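13 March 2022

Satin day, then. The pose tracker and I are not on speaking terms.

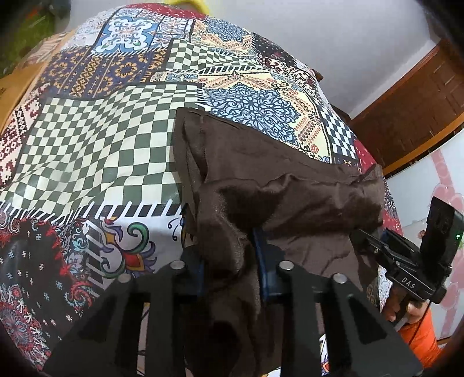
Morning: the tracker

Started on the drift in Bretero before I'd even finished my tea. Bretero is our tracking bit, the part that takes the fisheye video and works out where each gripper was at every moment, and it has been getting brown satin on a patchwork bedspread wrong in a way I find almost impressive. I'd assumed all that pattern would be a gift (corners everywhere, what more could a feature matcher want?) but the green and cream checks are a menace. One square looks exactly like its neighbour, so the matcher hops across by a whole square and the gripper path gets a little hiccup in it, a sideways twitch no human wrist would ever make. The planner downstream then treats the twitch as something worth copying. Lovely.

So I did the boring thing and made the matcher prove itself. If a feature has a near twin close by, it now gets marked down, and the door and the wall edges get more say than they used to. They're bent like bananas by the lens out towards the corners, so I had to redo the weighting there as well, and that ate most of the morning. I'd left a sign flipped in the distortion model since December. December! I only spotted it when the plotted door came out bulging the wrong way.

Reran 100 clips with the change in. The hiccups went from something I could see in nearly every plot to 2 clips, and both of those have the checks filling most of the view and hardly any door at all. I can live with that for now – they've gone in the "later" folder with everything else I'm cross with.

Afternoon: two hands, one clock

The other job was lining up the left and right grippers in time. Cotik, the sync tool, claims to do this by itself, and mostly it does, but when both hands are on the same bit of cloth even a small offset matters. One hand appears to pull before the other has closed, and the policy learns to snatch. I plotted jaw width for both grippers on one chart and slid one along by hand until they agreed, then compared my answer with Cotik's. Roughly 420 milliseconds apart on the worst clip, which is a geological age if you're a bit of satin.

The cause was daft. Cotik was matching on the biggest peak in the motion signal and the two grippers had different biggest peaks. I switched it to match across the whole clip and it behaved. Slower to run, though, so I spent a while sulking at the progress bar and eating toast over the keyboard.

I still don't know what to do about the cloth mask. The segmenter copes with the raised ridge and then loses heart where the satin bunches up between the jaws, dark brown against black fingers. I tried turning the contrast up and got a beautiful mask of the gripper, thanks very much. Might try feeding it the jaw position as a hint, so it at least knows which dark lump is ours.

Evening

Wrote it all up for the Cudotmont notes, including the flipped sign, with only a small amount of dignity lost. Fashola wants its export in the new layout with the gripper widths in millimetres, and mine are still in motor ticks, so that's first thing tomorrow. I've left the full batch going overnight with the new weighting. Last I looked it was at 100 clips and the fan was making that rattle again.

Bed. Must buy more bread.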